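Our gripper pad inspection rule, the whole thing, as written by somebody at Forusska in May: "Pads shall be in good condition." I've been trying to get the word "good" replaced ever since. A thread.

2/ The Kragh checklist has two boxes for pads, OK and NOT OK. I went through 124 filled-in sheets. Every pad ever fitted to a hand-held gripper in this building is OK. We should be in a museum.

3/ So here's my proposed wording. A pad is out of service if the covering has peeled away from the finger at any edge, or if anything is hanging off it. You don't need calipers for this. You need to turn the tool over and look.

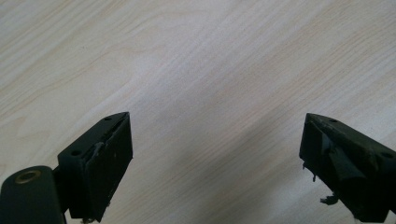
Branitia Bench Notes replied that a visual check is useless without a number attached, and that we should be logging grip cycles and swapping pads at 100, torn or not.

4/ Fair, and I'd take a cycle limit tomorrow. But a counter only knows how often the thing closed. It has no idea you closed it on a bracket with a burr. I want both: look at it before the session, swap it at the limit, whichever comes first.

5/ Second rule, also unpopular: both fingers get new pads together. People love to change the ugly one and leave its partner. Then you've got one fresh face and one old one, and you're tuning grip force for a pair that doesn't match. Pads are cheap. My afternoons are slightly less cheap.

6/ Third rule: write the pad condition in the session log BEFORE the first pick. Vendwood's template puts that field at the bottom, after "operator comments," where it gets filled in by tired people who want lunch.

7/ And soft or stringy items need their own line. Loose scraps on a pad and loose threads on a workpiece are a bad match. I'd like glittery trim on the restricted list until the pads pass. I've asked. The list is "under review."

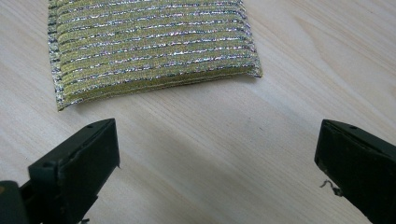
Striped, sparkly, fringed at the sides. Current category: "general goods."

8/ Draft goes in on 11th December. If it comes back with "good" changed to "acceptable" I'm going to go work with conveyor belts.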